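ニルテドリー地域協力事務局 一般公開日 訪問記

12月、ニルテドリーにある地域協力事務局の一般公開に参加した。シン川をはさんだ両岸の自治体が共同で運営している組織で、普段は関係者以外は入れない。年に一度、会議場と事務室の一部が開放される。今回はムン・イェジさんと二人で行った。

ガーステッドからの移動

ガーステッドの駅前から連絡バスに乗った。所要40分。途中で橋を渡り、対岸の自治体に入る。以前はここで書類の確認があったそうだが、現在は速度を落とすだけで通過する。検問所の建物は残っていて、窓に観光案内の張り紙があった。

バスは事務局の正面ではなく、坂の下の停留所に着く。そこから歩く。案内の看板は両岸の二つの言語で書かれていて、どちらが上に来るかは看板ごとに入れ替わっている。ムンさんによると、設置のときに交互にすると取り決めたらしい。坂の途中に自転車置き場と小さな売店がある。売店は公開日でも昼前に閉まったので、飲み物は駅前で買っておいたほうがよい。

受付では身分証を見せて、色のついた名札を受け取る。荷物検査は簡単なものだった。見学は20人ずつの組に分かれて行われ、私たちは午前11時の組に入った。

会議場

最初に案内されたのは本会議場である。案内役は広報担当のヒョン・ジュウォンさんだった。

この会議場では、両岸の代表が年に数回集まり、鉄道の接続、川の水位管理、通学や通院で橋を渡る住民の扱いなどを話し合う。加盟を希望している下流のハロン地区も、議決権のない立場で席を持っている。ハロン地区の加盟は長く議題に上がっているが、まだ決まっていない。ヒョンさんは経過を年表で説明してくれた。申請、調査、条件の提示、条件の見直し、延期という順で、延期の欄が一番長かった。

席順についても説明があった。議長は両岸が半年ごとに交代で務める。議長席は固定で、代表団のほうが左右を入れ替わる。交代の日は職員が名札と配線をすべて差し替えるため、前日は夜まで作業になるという。

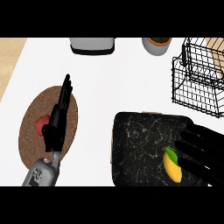 代表団の机は、外から想像していたよりも小さかった。一人分の幅は書類を二つ折りにせずに広げられる程度で、隣との仕切りはない。机の上に置いてよいものは規則で決まっていて、書類、筆記具、水、名札、それに同時通訳用の受信機までである。写真の白い天板には黒い大理石のトレーや楕円形のコルクマット、鉢植えが見えるが、会議場の規則に当てはめればどれも持ち込めない品になる。鉢植えについては過去に実例があり、ある代表が自分の席に花を置いたところ、対岸側から同じ大きさの花を求める申し入れがあった。協議の末、卓上の植物は全面的に禁止になった。ヒョンさんはこの話を議事録の写しを見せながら説明した。議事録では花の件に二ページ使われている。

通訳室

会議場の後ろに通訳室が並んでいる。中に入ることができた。部屋は狭く、椅子が二つ、操作盤が一つ。通訳は二人一組で、短い時間で交代する。

ユン・ヨンスクさんは事務局の設立当初から通訳をしている。見学者の質問に答える時間があったので、難しい議題は何かと聞いた。水位の話だという。両岸で基準点の取り方が違うため、同じ数字を言っても意味が異なる場合があり、訳すときには必ずどちらの基準かを添える。共通の基準を作る案は出ているが、古い記録との照合に費用がかかり、進んでいない。

遠隔会議の話も出た。悪天候で橋が閉じた年に、一度だけ会議をすべて画面越しに行ったことがある。予定していた共同声明は出たものの、ハロン地区に関する段落は削られた。ユンさんの説明では、普段なら休憩中に廊下で文言を調整するのだが、その廊下がなかった。以後、画面越しの開催は実務者の会合に限られている。

通訳室のガラスは会議場側から見るとかなり暗い。代表が通訳者の表情を読まないようにするためかと思ったが、単に西日が強いからだそうだ。

文書保管室と事務室

続いて文書保管室を見た。棚は可動式で、加盟自治体ごとに色が分かれている。公開日に閲覧できるのは設立協定の写しと、初期の地図数枚である。地図ではシン川の流れが今と少し違う。中州が一つ消えていて、その中州をどちらの領域とするかで争った記録が別の箱に残っている。中州がなくなったあとも、書類上は未解決の案件として毎年一行だけ報告されている。

事務室では職員のソン・ロウンさんが、補助金の申請手続きを説明していた。住民向けの小規模事業に出る補助で、条件は両岸から少なくとも一つずつ団体が参加することである。合同の合唱会、川沿いの清掃、古い船着き場の修理などが採択されている。申請書は紙でも受け付ける。

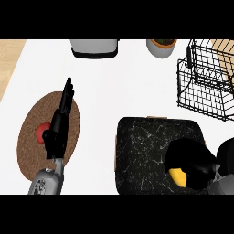 採択されなかった申請の理由も掲示されていた。多いのは、対岸の団体が名前を貸しているだけと判断された場合である。ソンさんは、最初の相談の段階で両方の団体に一緒に来てもらうようにしていると話していた。これを始めてから書類の差し戻しが減った。相談窓口は平日の午後に開いていて、予約はいらない。ガーステッド側にも出張窓口があるが、開くのは月に2回だけである。

見学者の一人が、ハロン地区の団体は申請できるのかと尋ねた。単独では申請できず、両岸の団体の協力先としてなら参加できる。ただし経費の精算は加盟側の団体を通す必要があり、支払いが遅れやすい。質問した人はハロン地区で貸し舟の仕事をしているとのことで、去年の精算がまだ済んでいないと言っていた。ソンさんは名前と事業名を控えていた。

午後の公開討論

昼休みのあと、小会議室で公開討論があった。題は「加盟の条件は誰が決めるのか」。登壇したのはハロン地区の代表補佐を務めるスン・アリンさんと、両岸の議員が一人ずつである。

スンさんの主張は、条件そのものより順番に問題があるというものだった。ハロン地区は水質検査の体制を整え、橋の通行規則も両岸に合わせた。ところが達成するたびに次の条件が示され、いつ終わるのかが住民に説明できない。若い世代では加盟への関心が下がっていて、地区の集会でも議題として後ろに回されるようになったという。

これに対して上流側の議員は、条件の追加は財政負担の見通しが変わったためだと説明した。もう一人の議員は、加盟を段階に分け、まず水位管理の部会だけ議決権を認める案を紹介した。会場の反応はこの案にいちばん良かったように思う。スンさんは持ち帰って検討すると答え、賛否は言わなかった。

質疑では鉄道の話に質問が集中した。ハロン地区まで線路を延ばす計画は、加盟の議論と別に進められるのかどうか。司会が時間を理由に打ち切り、はっきりした答えは聞けなかった。資料の最後のページに計画図があり、延伸部分は点線で描かれている。工期の欄は空白だった。

感想と次に行く人へのメモ

議論の中身は新聞で読んでいたものと大きくは違わない。ただ、会議場の席の距離や通訳室の狭さを見てから読むと、声明の文が短くなる事情は前より想像しやすい。ムンさんは保管室の地図が気に入ったようで、帰りのバスでも中州の話をしていた。

食堂は公開日も営業しているが、見学の組が終わるたびに混む。私たちは討論の前に並んで、豆の煮込みとパンを食べた。会計は両岸どちらの電子決済でも通る。現金はガーステッド側のものだけ受け付けていた。

討論の席は先着順で、前の列は関係者用になっている。後ろの席では発言者の顔が見えにくいので、左右の壁際がよい。受信機は入口で借り、退出のときに返す。電池の切れたものが混じっていたので、座る前に音を確かめておくこと。

配布資料のうち、年表と補助金の手引きは受付に余りがあり、もう一部もらって帰った。討論の記録は後日、事務局の掲示板に貼り出されるそうだ。帰りのバスは坂の下から出る。夕方の便は一本しかない。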